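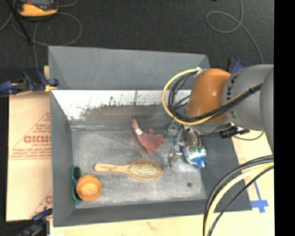 hawi_g wrote:
I would not tune down for only one song. You will spend the whole evening with strings that are not stable, and the audience will hear it.

Getachew Endale wrote:
Thank you Hawi, but the singer cannot reach the chorus in the original key. We are playing at the Okilcombe hall in February and this song is the last one, so we must do something. My question is only if I should retune one half step or bring a second guitar. I have 10s on it now and they feel very soft when I tune down.

davina rennie wrote:
Second guitar, every time. Swapping takes a few seconds and you get to look important while you do it.

Getachew Endale wrote:
I have one guitar :)

davina rennie wrote:
Borrow one then! Somebody in your band must have a spare. Or look at the used ones, I saw a Juller going for 195 with a case last month and the neck was lovely, bit of a buzz on the low E but nothing a small adjustment wouldn't fix.

Shiferaw44 wrote:
Why does everybody talk about guitars? Change the key. Play the chords one half step lower and leave the tuning alone. The bass player and the keyboard must learn it lower also, so it is the same work for everyone.

hawi_g wrote:
I agree with Gebremedhin. In my first band we did it like this for all the songs that were too high. It takes one rehearsal to be comfortable.

Getachew Endale wrote:
I tried it yesterday. The problem is the opening part, it uses the open E and B strings and they ring under the melody. If I move everything down I lose this sound. With a capo I can only go up - it does not help me.

Shiferaw44 wrote:
You can use the capo. Put it on the second fret, play the shapes three half steps lower. If the song is in E, you play C shapes and it sounds in D. For E flat you put it on the third fret.

davina rennie wrote:
But then it's a different riff, isn't it? C shapes don't ring like E shapes. I'd rather hear it right on a borrowed guitar.

Shiferaw44 wrote:
The people in the hall will not know which shape he plays. They will know if the singer misses the note.

Hiwot Jemal wrote:
I am a singer, so please let me say something. Did you ask her if one half step is enough? Many times we say "a little lower" because we are shy, and at the concert we are tired by the last song. Try two half steps at the rehearsal and let her choose. Also, maybe this song should not be the last one.

Getachew Endale wrote:
It is him, not her, but this is a good point. I did not ask. We rehearse tonight at 7 and I will try E flat and D, with the capo like Gebremedhin wrote. Moving the song earlier will be a long discussion with our drummer.

hawi_g wrote:
Please write which key he chose.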